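Speaker notes — Comfort Tetteh, Atinga hall, 30/10/2023
Talk: Crank handles on overhead equipment

Slide 1. Greet the people, say my name slowly. Ask who has a hand crank at the workplace. Wait for the hands.

Slide 2. Why we still use cranks. It is simple, it needs no power, and a person feels in the arm when something is stuck. Tell the story of the Kornis shop, where the awning motor stopped in June and only the crank could bring it in.

Slide 3. The grip. Many people look only at the rod. I want them to look at the grip — this is the part we touch. A short grip is good for one hand. A colored grip is easier to find against a pale housing.

Slide 4. Height. At Colow we hung the grip at 160 cm and the shorter workers were happy. Do not read the whole table, only the 2 lines in bold.

Slide 5. How to turn. Stand a little to the side, hold the grip with the full hand, turn slowly. Stop when it becomes heavy. Never force the last turn.

Slide 6. Care. Wipe the rod, check the joint at the bend, put one drop of oil. At Gorino they do this after every 30 uses. Drink water here, then leave the last slide on for the questions.

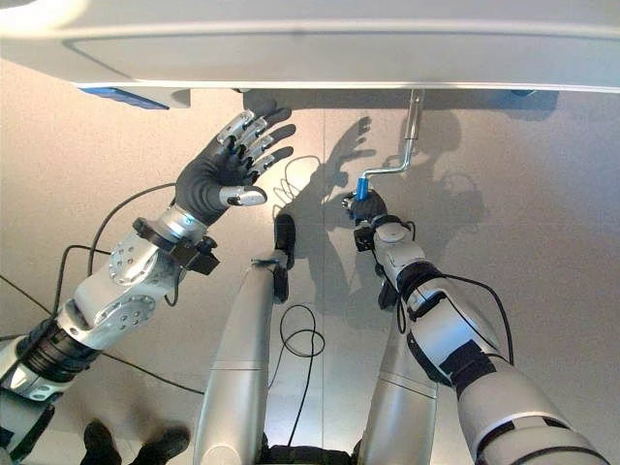 What should I do if the crank turns but nothing moves?
Stop turning and check the joint where the rod goes into the gear, because a loose pin is the usual reason.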